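Domov Front-Loading Washing Machine, White
Sold and delivered by Flokley

If you have been putting off replacing the old washer, we understand completely. It's a big heavy thing to shop for, most of them look alike from across a showroom, and the spec sheets read as though they were written for somebody who already owns one. So we've tried to set this page out the way we would talk it through with you at the counter, and if it runs on a bit, well, there is a lot of washing in a life and we think the machine deserves a proper look.

The Domov is a plain white front loader with a big round door. We have carried it since January and it has become the one we point people toward when they want a machine for everyday family laundry and don't care to pay for a screen that talks to their phone. It has a dial, a start button and 5 wash programs, and that is the whole of it.

The door

People always open the door first, and quite right too. It swings well out to the side, so you can get both arms and a good bundle of towels in front of the drum without wrestling. The inside of the door is dark, with a deep clear glass bowl in the middle that bulges into the machine when you shut it. That shape helps keep the clothes tumbling back into the drum instead of bunching up at the front, and it wipes down nicely with a damp cloth when detergent leaves a film on it.
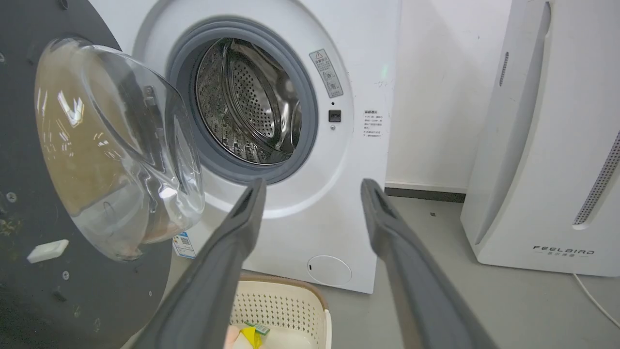
Do think about which way the door needs to swing in your own laundry room before you order. The hinge is on the left and can't be moved to the other side. If you have a wall or a cabinet close by on the left, measure the space with a tape and then measure again, or give us a call and we'll go over it with you. We would much sooner spend ten minutes on the phone than send a driver out twice.

The drum and seal

The drum is stainless steel with small round holes, and it has raised paddles inside to lift the wash and drop it again as it turns. Steel is easy to live with. It doesn't mind a zipper or a stray button, and it is simple to look over for the odd sock before you close up for the night.

Around the opening is a thick rubber gasket, the part that does the most work and gets the least thanks. Please be kind to it! Run a cloth around the inside of the fold after the last load of the day, pull out any hair or lint, and leave the door open a little while so the air can get in. Thu Diệp on our service desk has been answering washer questions for longer than she likes to admit, and her advice on musty smells nearly always begins with that cloth.

The caution label is on the front panel to the right of the opening, by the door catch. Leave it where it is, please. The booklet in the box has the full safety instructions in English, along with the program chart.

Washing soft toys

We get asked about this one a good deal, mostly by parents and grandparents. Plenty of plush toys will go through a gentle cold wash perfectly well, though the toy's own tag always has the last word. Put them in a mesh bag, choose Delicate, and add a towel or two so the load isn't all on one side.

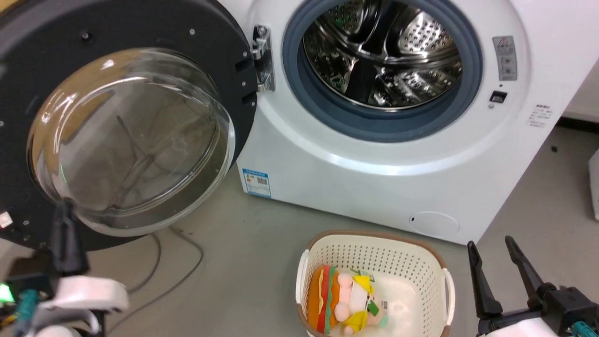
Afterward, squeeze out what water you can, fluff the pile up with your fingers and let the toy dry all the way through before it goes back to bed with anyone. A big bear can take a couple of days — plan for some negotiation at bedtime.

Details

Finish: white
Loading: front
Door: round, hinged left, clear glass bowl
Drum: stainless steel
Programs: Cotton, Mixed, Delicate, Quick 45, Rinse and Spin
Quick 45 running time: 45 minutes
Delicate spin speed: 700 rpm

Delivery and setup

Delivery is to the room of your choice, and our drivers will connect the hoses, level the feet and take the packaging away with them. We deliver every day except Wednesday. If you'd like your old machine hauled off, tick the box at checkout and have it unplugged and drained before we arrive.

Goes well with

Stidier anti-vibration feet, set of four
Barua mesh wash bags, small and large
Domov inlet hose, extra long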